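Section 4: Swapping over to the Flumeck hand and running a first comparison

If you've been using the Ciltora two-finger gripper up to now, you'll find the Flumeck hand a bit of a change. I did the swap on a Tuesday after lunch and had both wrists done before I went home, so don't let the length of this section put you off. You'll want the arm manual open at the wrist pages too.

Before you start

Caution: Power down at the controller and wait for the wrist light to go out before you touch a connector. The e-stop on its own isn't enough, as it leaves the wrist live.

1. Park the arm in the service pose and support the forearm with your free hand.

2. Undo the collar and draw the old gripper straight off. If it's stiff, wiggle it gently — no screwdrivers, please.

3. Check the mating face for grit. I use a dry lint-free cloth and nothing else.

4. Line up the dowel, push the new hand home and nip the collar up by hand. Finish with the collar spanner.

5. Power up and choose Flumeck 4 from the end effector list in Cormier. If you leave it on the Ciltora profile the software will happily load, then complain about finger current for the rest of the day (ask me how I know!).

Note: Finger colour coding on the connector changed in May. If your plugs are grey on grey, follow the numbers moulded into the shell.

First settings

6. Set grip force to 200 and finger speed to 200. Yes, the same number for both, and no, they aren't linked.

7. Set the contact timeout to 1000 ms. I tried shorter and the thumb gave up early on soft packaging.

8. Open and close the hand 12 times with nothing in it, and listen for clicking. A faint whirr is normal.

Setting up the tabletop test

9. Put a cloth over the padded bench. Patterned is better than plain, as it gives the head camera something harder to work with.

10. Lay out a mix of everyday bits: a toothpaste tube, a small box, a flat packet, a roll on its side, a woven coaster. Leave some at an angle.

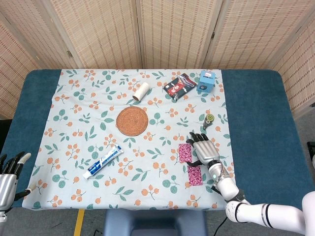 11. Run the pick routine with the right hand first and keep the left parked. I like to start with the box and leave flat things until later, once I trust the thumb. The two-finger gripper will probably look better on the tube and worse on the coaster, at least that's how it went at our Cedport bench.

12. Save the log under the hand's name, swap back to the Ciltora and repeat with the same layout.

Caution: Keep your own hands off the cloth while the routine is live, even if something's about to roll off. Pause first, then reach in.

Calibrating the head camera against the new finger lengths is in Section 5.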